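Kirkbridge, 2019-10-23

Jucélia Coutinho tests corrugated packaging for Darer, a contract laboratory in Kirkbridge. Most of her work concerns small mailers and the way they lose strength between the box plant and the customer's door.

The usual suspect is moisture. "Board is paper, and paper takes up water from the air until it balances," she says. "A box can pass in a dry room and fail in a damp warehouse with the same load on it." Her samples are conditioned before every test. She rejects any result that arrives without the humidity written next to it.

Flute direction comes second. In a stacked box the flutes should run vertically in the load-bearing walls. Coutinho still sees die layouts turned 90 degrees to save sheet area. "You get more blanks out of the sheet and a weaker wall. Whether that is a bad trade depends on the stack height, and the stack height is usually missing from the order."
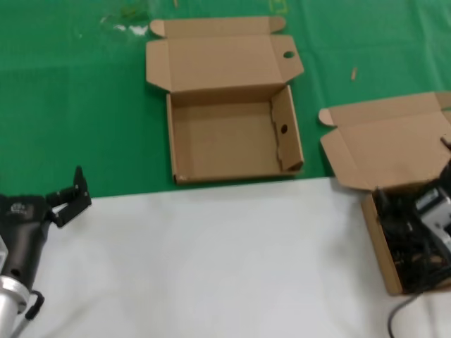

An open corrugated box with the lid folded back.

Creases get less attention than they should, in her view. A score that is too shallow cracks the outer liner on the first fold. One that is too deep weakens the hinge, and the lid tears after it has been opened a few times. In May the lab compared 2 crease depths for Yensuk, a mail-order tea seller, opening and closing 30 boxes of each. She will not give the results, which belong to the client, but says the deeper crease was dropped.

On recycled content she is brief. "Shorter fibers, lower strength at the same weight. You add weight or you accept less."

Asked what a small shipper can do without a lab, she suggests loading 10 packed boxes in a stack, leaving them overnight in the dampest room available, and measuring the bottom one before and after. "Measure at the corners. The middle of the panel bulges early and tells you very little."

Her next project is a tape study for Kenby.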